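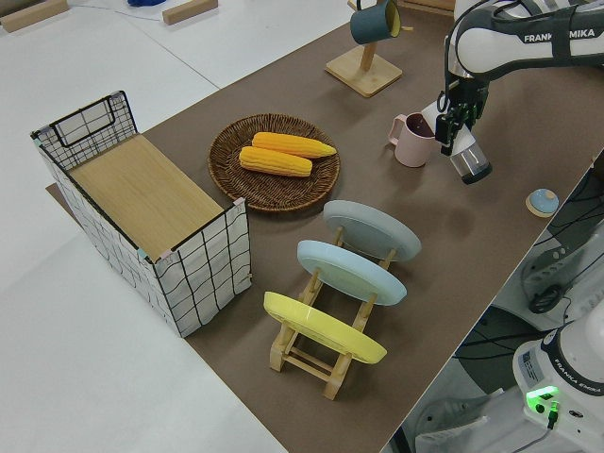 Wie viele Durchläufe braucht Rosta, bevor ein Training lohnt? Vereinbart sind 500 brauchbare Durchläufe pro Aufgabe, abgebrochene und doppelt gespeicherte zählen nicht mit.

**Ticket 164: Rosta speichert Durchläufe ohne Greiferwerte**
Gemeldet: Mai 2018
Gemeldet von: Glenys Horrocks
Bearbeitung: Darren Oakley
Status: offen (wieder)

**Meldung (Horrocks)**
Aufgabe »Becher umsetzen«. Nach dem Export fehlt in 21 Durchläufen die Spalte mit der Fingeröffnung. Die Gelenkwinkel sind da, die Bilder auch. Das Modell dürfte daraus lernen, dass Becher dem Arm aus reiner Sympathie folgen.

**Oakley**
Log angehängt:

```
rosta: gripper topic stale, using last value
rosta: last value = none
rosta: episode saved OK
```

Das »OK« in der dritten Zeile finde ich mutig. Welche Version läuft auf dem Aufnahmerechner?

**Horrocks**
Die vom Februar. Die neue startet nicht, solange Gimow den Port belegt, und Gimow belegt den Port immer. Siehe mein Ticket dazu, das seit Februar liebevoll gepflegt wird.

**Oakley**
Gimow beendet, Rosta neu gestartet, zwei Testdurchläufe gefahren. Im ersten sind die Greiferwerte vollständig, im zweiten setzen sie nach dem Schließen der Finger aus. Der Arm ist es also nicht, der meldet brav weiter. Ich tippe auf den Puffer: Wer beim Greifen lange zögert, läuft in den Timeout.

**Horrocks**
Ich zögere nicht, ich demonstriere sorgfältig. Der Becher ist durchsichtig und die Finger sind schwarz, da schaut man eben zweimal hin. In der Anleitung von Holroyd steht außerdem wörtlich »langsam und gleichmäßig«.

**Oakley**
Timeout hochgesetzt:

- `gripper_timeout: 2` in der `rosta.yaml`, Einheit Sekunden
- Export bricht jetzt ab, wenn die Spalte leer ist
- »episode saved OK« kommt nur noch, wenn es stimmt

Die 21 Durchläufe bitte als `invalid` markieren und nicht löschen, Rusus verschluckt sich sonst an den Lücken in der Nummerierung. Setze auf »gelöst«.

**Horrocks**
Markiert. Rusus hat sich trotzdem verschluckt:

```
rusus: unknown label 'invalid', treating as 'success'
```

Wieder geöffnet.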